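Home | About | Archive | Tidying | Contact

The great cable sort-out

Tuesday, June 19, 2018

I have been wanting to write this one up for ages! If you've been reading for a while you'll know that I get far too excited by a good storage box, and you'll also know that cables have always been my weak spot. Kitchen drawers, fine. Linen, fine. But power cables have lived in one great big crate called "leads, misc" since we moved, and every time I wanted one I had to tip the whole lot out on the carpet and swear at it.

So, boxes. Plain brown cardboard ones with a lid attached, the sort that arrive flat and fold up in a few seconds. I tried plastic tubs first (the Skumel ones, with the clip-on lids) and they're lovely and strong, but they slide about when you stack them and I never once wrote on them, because who wants to write on a nice clean tub? Cardboard you can scribble all over. You can cross things out. When a box gets tatty you flatten it and put it in the recycling and fold up another one, and you don't feel bad at all.

My rule now is one good cable, one box. I know that sounds extravagant, but bear with me. The long power leads are the ones I reach for most, and they're the ones that strangle everything else if you let them share. 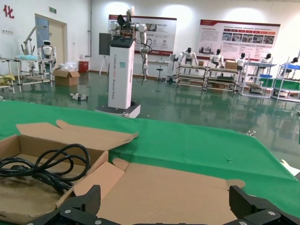

One black power cable, one brown box, lid wide open on the green cloth.

The green cloth was a bit of a discovery too. Black cables vanish on a dark table and they look grubby on a white one, but on bright green you can see every loop and every end. I've since bought a length of green cotton for my own table at home and it has made the whole job so much more pleasant – even the smallest bits show up against it, and a stray cable tie has nowhere to hide. It folds away to nothing afterwards and lives on the shelf with the spare boxes.

Now, the coiling. I used to wind everything round my elbow like a washing line, good and tight, and feel very pleased with myself. Please don't do this! It puts a twist in the cable every time you go round, and the twist is still there when you want to use it, so you get a lead that springs about and won't lie flat behind the sofa. What I do now is hold one end in my left hand and let the cable fall into big easy loops, or a loose figure of eight if it's a long one. The figure of eight looks messier in the box but it comes out beautifully. You take hold of the plug, walk away with it, and the rest follows you across the room.

I like to have the plug end sitting where I can see it, too. It saves so much rummaging. Open the lid, there's the plug, and you know straight away whether it's a UK three-pin or one of the odd ones that came with something from abroad.

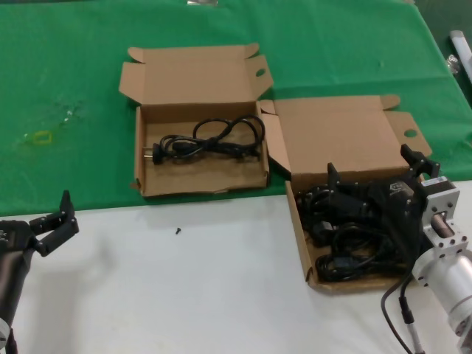

And then of course there has to be a box for everything else. I fought this for a long time. I wanted every single lead to have a home of its own, and it just isn't going to happen – there are short ones, thin ones, ones with connectors I couldn't name if you paid me, and if I gave them all a box I'd need a second house. So there's a jumble box, and the jumble box is allowed to be a jumble. The only condition is that the lid has to shut without me leaning on it. If it won't shut, something goes.

My own jumble box gets a proper going-through every September, when the evenings draw in and I start wanting to be indoors with the radio on. Last year I got rid of 70 leads in one go. Seventy! I had 165 to start with, most of them tangled up with chargers for phones I hadn't owned in years. They went to the small electricals bin at the tip, where they'll do more good than they ever did under my stairs.

A word about lids, as I got a couple of messages last time I mentioned boxes. Get the attached kind. Loose lids wander off, and then you're balancing a tray on top of a box and pretending it's a system. With an attached one you can fold it right back and it stands up behind out of the way while you work.
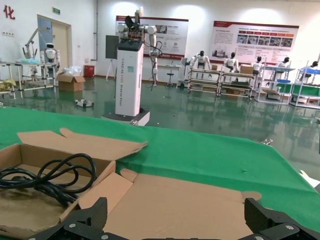 The cardboard does get scruffy along the folds after a while, especially the front edge where your hands go in and out. I don't mind it. A strip of brown paper tape on the inside of the crease before you first use the box will keep it going much longer, and I do mine in batches while the kettle's on. The flaps want a firm press along the score line as well, or they'll creep back up and get in your way just as you're lowering a nice neat coil in.

For shelving I'm using the Stendis unit from the spare room, the low one, which takes the boxes two deep with a finger's width to spare. The labels are just parcel labels and a black marker. I write the length and what sort of plug it has, on the short side facing out, and that's plenty.

Next on the list is the drawer of batteries, which frightens me a bit. If anyone has a good way of keeping the tiny round ones apart, do tell me in the comments!

2 comments | 100 shares | Share this post | Older posts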